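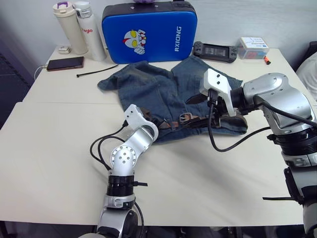 I need a ruling on belts. When jeans come off at my place, the belt stays in the loops, and the whole thing gets washed, hung up or dumped on the nearest flat surface as one unit. I have done this for years. Now I'm trying to fold my clothes like an adult, and the belt has become a problem. Mine are faded blue jeans with a brown leather belt and a rectangular metal buckle, same as the pair lying bunched up on the white table there, and every time I fold them in half the buckle ends up as a lump in the middle of the stack. Everything above it slides off sideways. Do people take the belt out every single time? Is there a fold that works with it in? I own one belt, if that matters, and one shelf, which is a Trolldale and is already bowing.
posted by stornanon_resident, 18 November 2020

Take the belt out. I'm sorry, I know you were hoping for a secret technique.

Leather does not belong in the wash at all. It stiffens, it can crack, and the dye can travel. If you've had brownish patches turning up near the waistband, I'd look at the belt before I blamed the detergent. Rubbing will do it too, especially in August when everybody is sweating through their clothes.

Now for the folding. Undo the buckle, hold on to it, and pull the belt out from that end in one go. It takes less time than you spent typing. Then:

Lay the jeans flat and pull each leg straight. If one leg is wandering off on its own, fix it now, you won't want to later.
Close the button and zipper.
Fold one leg over the other, back pockets facing out.
Tuck in the pointy bit at the crotch so you have a straight edge.
Bring the hems up to just short of the waistband, then fold in thirds.

You get a block that will stand up by itself. Smooth out the creases with your hands as you go. Denim that has sat in a heap overnight will have opinions, and a quick shake before you start helps more than ironing. Roll the belt loosely and put it in a drawer, or hang it from the buckle on a hook. With one belt, you can spare one hook.
posted by weidemann_dryer

Dissenting view. I leave my belt in and have suffered no consequences that I'm aware of.

The trick is not to fold at the waist. Unbuckle it, let both ends lie flat along the front of the waistband, and fold the jeans leg over leg with the buckle on the outside. Then roll from the hems up, so the belt goes around last. You end up with a fat denim sausage wearing a belt. It doesn't stack, but it will stand on end in a deep drawer, and mine has held up through 137 mornings of me being late.

Agree about not washing it, though. I put one through a hot cycle in my old Erel and it came out fit for a child or a medium-sized dog.

For the shelf: try flipping the board over. It'll bow the other way for a while.
posted by loopholes_90

Just hang them over the back of a chair. That's what the chair is for
posted by user2598

Related
Can I machine wash a canvas belt?
How do I get a folded stack to stop leaning?
Dye from leather on light denim, is it permanent?
Weidemann dryer leaves jeans damp at the waistband
Trolldale shelf sagging in the middle
Browse all 551 posts in Laundry and Closets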